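Danang Liew
A few posts on how we collect arm demonstrations at Rarusa, since people keep asking. I'll keep them short.

The task is pick and place with small toys. One basket, a cup, a few small shapes. A person drives the arm by hand controller, the arm does the thing, and we save what the cameras and joints recorded. One try is one episode.

We want 400 episodes for this task. We have a bit over half. The first 200 went to Mukorov, the training side of the project, and they are already using them.

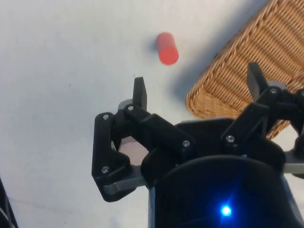 Start positions matter more than I expected when I took this over. If the object always begins in the same spot, the model learns the spot. So the person resetting the table has a list, and the list says where the object goes, which way it points, and where the basket goes. A rod lying at a slant near the basket, like the red one, is a harder start than one squared up with the fingers, because the driver has to decide whether to turn the wrist before going in or take it as it is. We want both choices in the data. We write down which one was used.

The basket moves too. Early on we left it in one corner for a whole morning and the policy went to that corner no matter what. Mukorov sent back a clip of it dropping a block very carefully onto bare table. We redid that morning.

Izzati Siregar does most of the driving. She is faster than me and her paths are smoother. This caused a small problem. With nearly all the episodes coming from one person, you get one person's habits. She comes in from the left almost every time. I come in high and drop straight down. We now split the day between 2 drivers and swap at lunch.

Things we throw out:
Episodes where the driver stops for a long time in the middle.
Episodes where a hand is in view after recording starts.
Episodes where the wrist camera drops frames.
Anything where the driver says "no, scrap that" before the end. We don't argue about those.

Things we keep:
Missed grasps, if the driver recovers and finishes. Those are useful. The model is going to miss as well and it needs to have seen what comes next. I mark them with an R in the sheet. 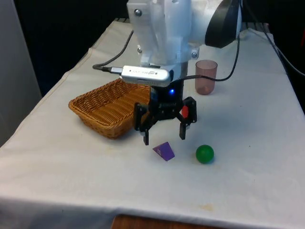 Someone asked why we bother with more than one object on the table. The instruction is a line of text, such as "put the green ball in the basket." If the ball is the only thing there, the model can ignore the text and still get it right. With a purple block sitting close by it has to use the words. Prilbridge did their first set with single objects and had to go back and collect again, so we got that lesson for free.

The ball is the worst object. It rolls if a fingertip touches it first, and then the driver is chasing it. Izzati closes the fingers most of the way before she goes down and that helps. I still lose it fairly often.

Lighting: we leave it alone during a session and change it between sessions. Blinds up, blinds down, desk lamp on, desk lamp off. It goes in the sheet with everything else.

The sheet is just a spreadsheet. Episode number, driver, objects, instruction, start layout, light, kept or not, notes. We tried a nicer tool that Pelupessy makes and went back to the spreadsheet within the week. The tool was fine. It wanted a click for every field and we had our hands on the controller.

A session runs 4 blocks with a break after each. Past that the driving gets sloppy and you can see it in the joint data, lots of little corrections near the grasp. It's better to stop. I used to push through to hit the day's number and most of those late ones got cut in review anyway.

Review is slow. One of us plays each episode at double speed and checks that the instruction matches what was done. The most common mistake is a wrong instruction left over from the episode before. The motion is fine, so we fix the text and keep it.

Next up is the cup. Putting things into it is a different job from the basket, with a narrower opening and higher sides, and it can tip. Izzati wants to start with the block. I'd start with the rod. We'll try a few of each tomorrow morning and I'll post how it went.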